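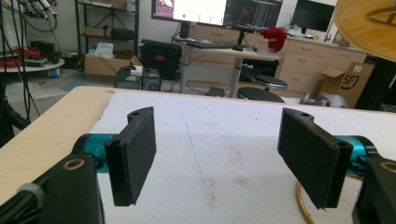
4. What we learned from the open day

I'll admit I went into the Plomside open day thinking of it as a chore. We had a paper to finish, the lab was (as usual) full of boxes, and I was pretty sure that two hours of showing people a gripper would teach me nothing I could use. I was wrong, and this section is mostly me writing down how.

The format was simple. Visitors came through in small groups, got a short talk from me, and then each person who wanted to could pick up the hand-held gripper and try moving a few light things across the table. We had 90 people sign in at the Borton entrance and 41 of them took a turn. I didn't try to make an experiment out of it. There was no script, no control group, and the notes I took are the kind you take while also answering questions from a nine-year-old, so please read what follows as field notes and nothing stronger.

The first surprise was where people looked. I had expected them to watch the object. A lot of them watched their own hand instead, squeezed, and only then checked what the fingers were doing. In the Brulska trials (Section 3) our regular operators hardly ever did that, and I had sort of forgotten it was a habit anyone had to lose. One visitor told me it was like cutting paper with someone else's scissors, and I've been using that line in talks ever since.

The second surprise was the pads. People loved poking them! They wanted to know if they were soft, if they wore out, if they could be swapped. I had a whole explanation ready about the control side and hardly got to use it. By the end of the first hour I'd given up on my talk and was just starting with the fingers and working backward from there, which went a lot better.

Figure 2 gives an idea of the work area. Visitors stood at the table and worked over the white board, and we kept the desk with the monitors farther back. The board has a thin bluish line running down its middle, and I ended up using it as an informal target: start on one side, finish on the other. It's crude, but everybody got it right away, and I'd take a line on a board over a page of instructions any day.

Figure 2. The two padded fingers over the white board, with part of a yellow container to the right and the monitors on the desk behind. 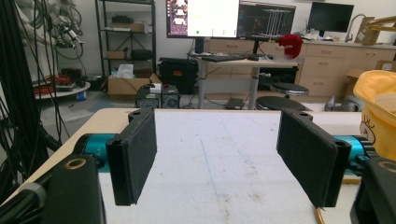 How long does a first-time visitor need with the gripper?

Four minutes was plenty for most people. The first was usually spent finding a comfortable hold, and by the last one they were either chatting or asking to try something harder. Kids wanted longer, and I let them have it when the line was short.

I wrote all this up on 05/10/2020, after going back over my notes with the Amegashie protocol beside me, and there are two changes I'd make to that protocol now. I'd add a short free-play period before any recorded trial, and I'd let new operators handle the pads before they see a task. We're planning to run both in August with a fresh group, and the revised task order is in the appendix.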